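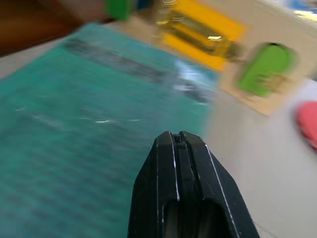 About Adirley Community Music School

We teach music to anyone who wants to learn it! Beginners, people coming back after decades away, kids who can't sit still, grandparents who have bought a ukulele and don't know what to do next – all of them walk through our front door in a normal week, and we love the mix.

Adirley started with one piano, two guitar teachers and a rented upstairs room above a shoe repair shop. The stairs were steep and the piano never quite recovered from them. These days we're on the ground floor in Ernska Street, with six teaching rooms, a rehearsal hall and a small library of sheet music you can borrow from (ask at the desk, because the filing system has its own logic). We have 463 students enrolled this term, and the youngest group is still in the bouncing-around-with-shakers stage.

What we teach

Piano, guitar, violin, cello, flute, clarinet, trumpet, drums and voice, all year round. Accordion and mandolin run when we have enough people keen to do them, so please put your name on the list even if you think you're the only one. We had a whole accordion class come together that way last winter and they're still going, louder than ever.

Lessons are 30 minutes for most beginners and 55 minutes once you need more time to warm up and get into a piece. You can come every week or every fortnight. Exams are there for those who like having something to aim for, and plenty of our students never sit one. If you want to spend a whole term learning three songs for your sister's wedding, we'll happily help you do that.

Playing together

This is the part we get most excited about. Learning at home by yourself can be slow going, and something changes the first time you sit in a row with other people and the tune comes out the other end. Our groups are open to students from any teacher, including teachers who aren't ours:

The Kwak Street Band – brass, woodwind and drums, outdoors whenever the weather lets us
Gitano – our guitar ensemble, mostly adults, mostly nylon strings, with a soft spot for rumba
Saturday Strings – for young players who can read a little and want to read more
The Big Sing – no audition, no reading needed, tea afterwards

We put on two concerts a year. The December one fills the hall and spills out into the corridor, and we always finish with everybody on stage at once, including any parents who have been taught a drum part in the interval. It's a lot of noise and a great night.

Borrowing an instrument

You don't need to own anything to start. We have violins in every child size, a good pile of student guitars, some clarinets and flutes, and a cello that has been around the neighbourhood more than most of us. Borrowing is free for your first term and there's a small charge after that, which goes to strings, reeds and repairs. If you have an instrument sitting in a cupboard at home and would like to see it played again, we would love to hear from you.

Finding us

We're at 1037 Ernska Street, next to the bakery, with the entrance through the courtyard. There's a ramp on the left side of the building and room for prams and cello cases inside the door. The desk is open from 2 pm on school days and from 9 am on Saturday.

Trial lessons can be booked at the desk or by phone. Wear whatever you like, bring your instrument if you have one, and tell us what music you enjoy listening to so we know where to begin.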